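An afternoon in the simulator at Clillstead

The robotics open day at Clillstead, and why I stayed in one room for most of it
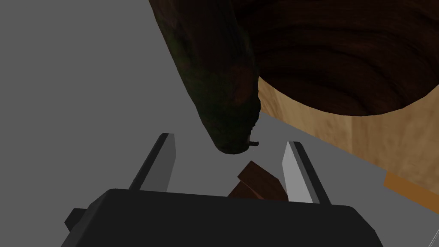 Start with the simulator and do the hardware later, a reader called Were-side wrote when I mentioned I was going, as the interesting arguments are all about the planner and you'll want a clear head for them. Good advice! I had meant to give the software room half an hour and I was still there when they began stacking the chairs.

Clillstead is a short bus ride from Dondale, and the lab has the upper floor of a former seed warehouse. It opens its doors once a year, in May. Downstairs were the big arms and the queue for them. Upstairs was quieter: a row of desks, a projector, and a planning package called Omico which the group has been writing for its pick-and-place work.

The demo runs entirely in simulation. A rendered gripper, a few objects, a wooden bowl, and a written instruction telling it which thing to go for. You'd think this would be dull next to real metal, but I loved it, mostly because they let you see what the software was thinking. One window showed the wrist camera view, with the fingers wide open and a little brown block in the gap. Another showed the path the planner had in mind, redrawn each time it changed its plan. It plans 7 steps ahead, carries out the first few and then looks again.

I asked why it didn't simply plan the whole thing once and get on with it. The answer was that you can, and it works nicely until something isn't quite where the camera thought it was. Looking again costs time, though, and most of the tuning goes into deciding how often to do it. They had a slider for this and we were allowed to play with it. Set too low, the motion turned hesitant and fidgety. Set too high, the arm sailed on confidently towards a spot the object had left. (I did this several times. It was very satisfying.)

The part I keep thinking about is the scoring. Each change to the code is run against a batch of 100 simulated attempts, with the objects and the starting pose shuffled, and the results go up on a board by the door. An early version from the winter managed 34. The one running on the day was at 62, and people were cheerfully open about the other 38. Long objects are the worst of it, it seems: the perception side finds them well enough, but it has trouble choosing where along the length to take hold, and a grip near one end lets the thing swing. There's a replay tool for going through the failures, and you can drag the timeline back to the moment the estimate went wrong and see what the camera was looking at. I'd have paid for a ticket just for that tool.

A long discussion broke out near the projector over whether a better simulator would help or only hide problems until the real arm met them. Lighting came up, and friction, and the fact that rendered tables are so much plainer than anybody's actual kitchen. I didn't follow all of it, but I liked hearing it done out loud in front of visitors.

Practical things: entry was free, the stairs are steep but there is a goods lift if you ask, and the tea ran out by three. The last bus back to Dondale goes from the far side of the square, which I found out at a run.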